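Looking After a Small Telescope at Home
3 min read

Most backyard telescopes are worn out by storage and cleaning, and very few by use. The tips below apply to a reflector or a refractor of modest size, the kind that lives in a spare room and goes out on clear nights.

Bring it in capped. When you finish observing, put the dust caps on outside, before you carry the tube through the door. Warm indoor air meets cold glass and leaves dew on it. Once the tube has been inside for a few hours, take the caps off and let any moisture dry, then cap it again.

Store it level or slightly nose down. Dust settles on whatever faces up. A closet on an inside wall is better than a garage, where the temperature swings and spiders get into the tube.

Pick a work surface. Do your cleaning on a table with nothing on it that can roll into the optics. Wipe it first with a damp cloth and let it dry.
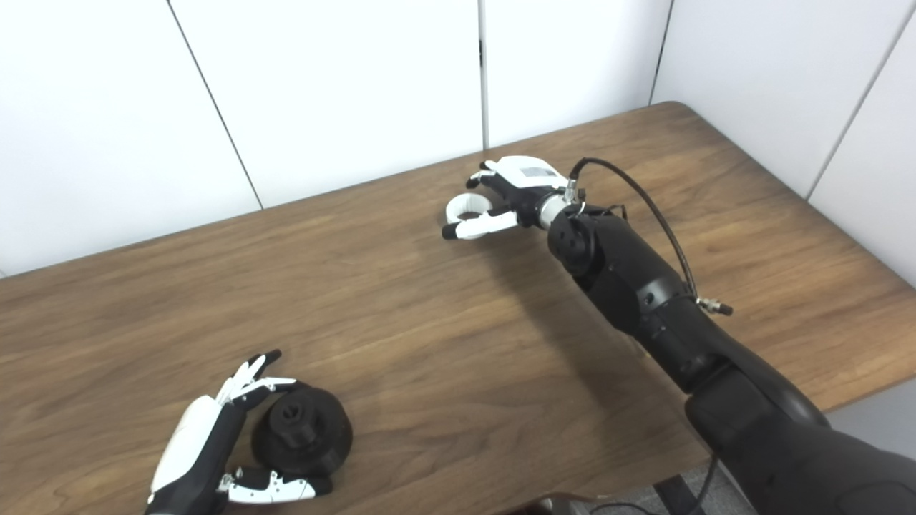 Wood grain on a tabletop.

Eyepieces need the most attention, as eyelashes leave grease on the top lens. Blow off loose grit with a rubber bulb. Never use your breath or a can of compressed air, which can spit propellant. Then put one drop of lens fluid on a cotton swab – on the swab, never on the glass – and work from the center out with no pressure. Use a new swab for each pass. I have used Torkdale fluid since June and it does not streak. The Mistier cloths are fine for barrels and caps, but I keep them off the coatings.

Leave the main mirror alone if you can. A dusty mirror shows nearly the same view as a clean one. Mine is a 2000 mm focal length and it has been washed twice. If it must be done, remove the cell, rinse with lukewarm tap water, float cotton balls across the wet surface with a little dish soap, and finish with distilled water. Stand it on edge to dry.

Check the focuser screws while you have things apart. If the drawtube slips with a heavy eyepiece, tighten the tension screw a quarter turn and try it again. Old grease that has gone stiff comes off with mineral spirits – keep these well away from any lens.

Batteries come out of the red dot finder at the end of every session. Tape a spare inside the lid of the case.

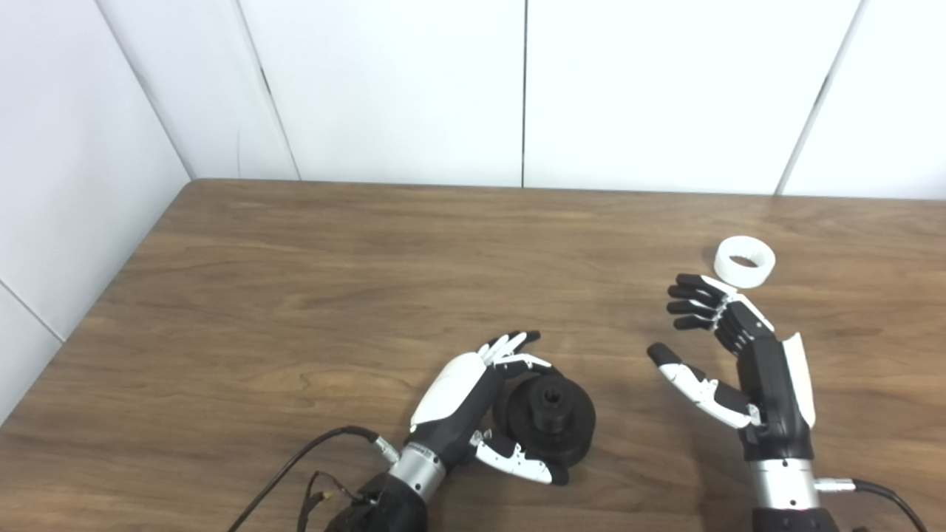
Flodach wrote in to add that a couple of silica gel packs in the eyepiece case did more for him than any cleaning kit. He dries them in a low oven when the beads change color, and says to let them cool before they go back in.

Updated 8/26/03

435 shares | 2 comments

Related
Collimating a Reflector in Daylight
Making a Dew Shield From a Camping Mat
Dramani Tripod: Replacing the Leg Clamps
Red Flashlights Compared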